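Home | Recipes | Ask the Kitchen | Techniques | Members | Sign in

Anchovy broth came out bitter, can I save it?

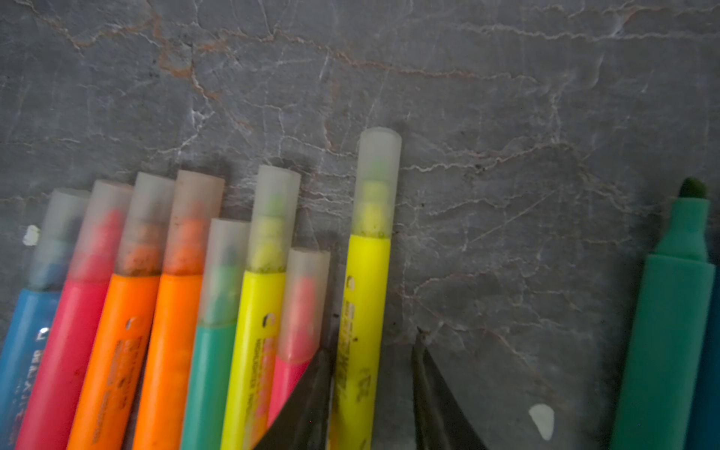 Highlighters on the marble

Posted in: Ask the Kitchen > Soups & Stocks

Phong Khúc
Hi all! I've been on a soup kick since June and I finally tried making my own dried anchovy broth instead of using the powder. I bought a bag of the big ones (Prallow brand, from the freezer case at Bovden Market) and followed the directions on the back, more or less. Put them in cold water with a square of kelp, brought it up to a boil, turned it down and then, well, my sister called and we talked for 56 minutes. Everything stayed in the pot the whole time, kelp included.

The broth looks okay, kind of a pale gold, but it has this bitter taste at the back of the tongue and it's a little slimy too. I have a big pot of it and I'm supposed to be making noodle soup for my in-laws this weekend, so I'd love to not throw it out. Did I buy bad anchovies, or was it the phone call? Also, am I supposed to be taking the heads off? The bag doesn't say anything about heads.

nisbet_noodles
It was mostly the phone call, plus the guts! The heads are fine, lots of people leave them on (my mother-in-law pulls them, I don't, we both think ours is better). The black stuff in the belly is what you want out. Split each fish down the middle with your thumbnail and flick it out, it's dry so it pops right off. It's boring work but you can do it in front of the TV and keep a bag of cleaned ones in the freezer.

Then toast them in a dry pot for 2 minutes or so before the water goes in, just until they smell toasty and less like the bottom of a boat. Kelp goes in with the cold water and comes OUT when it starts to boil, that's where your slime came from. Anchovies stay in another fifteen minutes at a gentle bubble with the lid off, then strain. If I have a chunk of radish or the green end of a scallion I throw that in as well.

As for the pot you've got, I wouldn't serve it plain to in-laws, but I wouldn't dump it either. Use it for something loud. Kimchi stew, or a soybean paste stew with zucchini and a spoon of chili flakes, you won't notice the bitterness at all once that's going. Freeze it in tubs and make a fresh batch for the noodles. It's a cheap broth, so starting over doesn't hurt much.

Oh, and taste the new one before you salt it. Some bags are way saltier than others. I season mine with soup soy sauce right at the end and go a few drops at a time, because the garnishes and the dipping sauce bring salt too.

Flammont
Add sugar. Works for me every time.

dumpling_dad
Sugar just gives you sweet bitter broth, sorry Flammont! I'd go along with the stew idea. If you really can't make a new batch, try cutting it half and half with plain water or a mild beef stock and simmering a piece of radish and half an onion in it. I did that once after leaving mine on way too long, and it was decent. Not great, but there was egg and seaweed and zucchini piled on top and everybody ate it.

One thing on the anchovies themselves. Snap one and smell it. If it smells like old oil or the belly has gone yellowish and greasy, the bag is past it and no amount of cleaning will help. Mine go in the freezer the day I buy them.

Phong Khúc
Thank you both!! I snapped one and it smells fine, so it was me. Cleaning a bowlful tonight and the old stuff is going into kimchi stew. I'm putting the phone in the other room this time.

Contact us | House rules | Copyright Ask the Kitchen | Back to top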